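Cleaning Cloths: How to Keep Them Out of the Bin
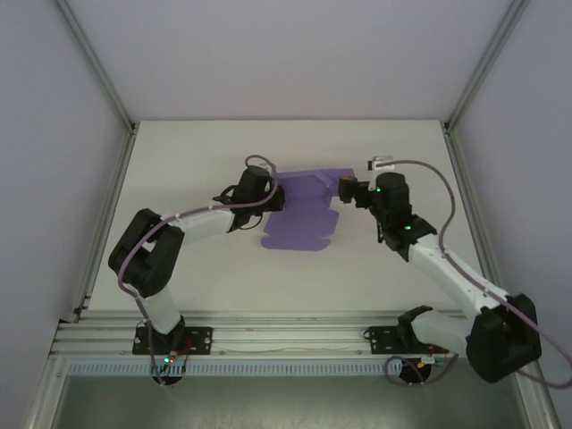 A purple cloth, partly folded, on a white tabletop.

I own more cleaning cloths than shirts, and the cloths are in better condition. It was not always so. For years I washed everything together on hot with a generous glug of softener, and then stood in the kitchen wondering why my dish towels pushed water around the plate like a tired hockey team.

Softener was the first thing to go. It leaves a coating on the fibers, and a coated fiber has no interest in your spilled coffee. If yours are already waxy, run them through a hot cycle with half the usual detergent and a cup of white vinegar in the rinse. Old cotton may need two rounds. Never put the vinegar in with bleach, unless you enjoy evacuating the laundry room.

Microfiber gets its own load. Wash it with cotton towels and it will come out wearing them. Warm water, a little liquid detergent, low heat in the dryer or none at all. High heat melts the fine ends of the fibers, and after that you have a small scratchy blanket.

New cloths in strong colors, purple and red above all, get washed alone the first time. Then wet a corner and press it on a white paper towel. If it leaves a mark, wash it alone again. I skipped this step one July and had lilac pillowcases until they wore out.

Color is still the easiest way to keep the bathroom out of the kitchen. Pick one for each room and write it on a piece of tape inside the cupboard door. My neighbor Frauke Harms uses purple for glass and mirrors, and guards them with a ferocity I have only otherwise seen in geese.

Folding: in half, then in half again, and you get eight clean faces to work with. Turn to a fresh one when the old one starts to streak. A wadded-up cloth gives you one dirty lump and a sore wrist.

Don't leave a damp cloth in a heap by the sink. Hang it over the faucet or a rail, spread out. The sour smell won't rinse away once it has moved in, but plain cotton can be simmered in a big pot for 20 minutes with a spoonful of washing soda. Use an old enamel pot, not aluminum, and warn the household that it isn't soup. (Mine was tasted.)

Anything that has soaked up linseed oil or an oil-based stain is a different matter. Those rags can heat up and catch fire by themselves, so lay them flat outdoors, away from anything that burns, until they are dry and stiff. Then check how your town wants them thrown out.

Retired cloths go in the shoe polish box. When the box won't close, I do finally throw some away, usually on a Wednesday, after dark.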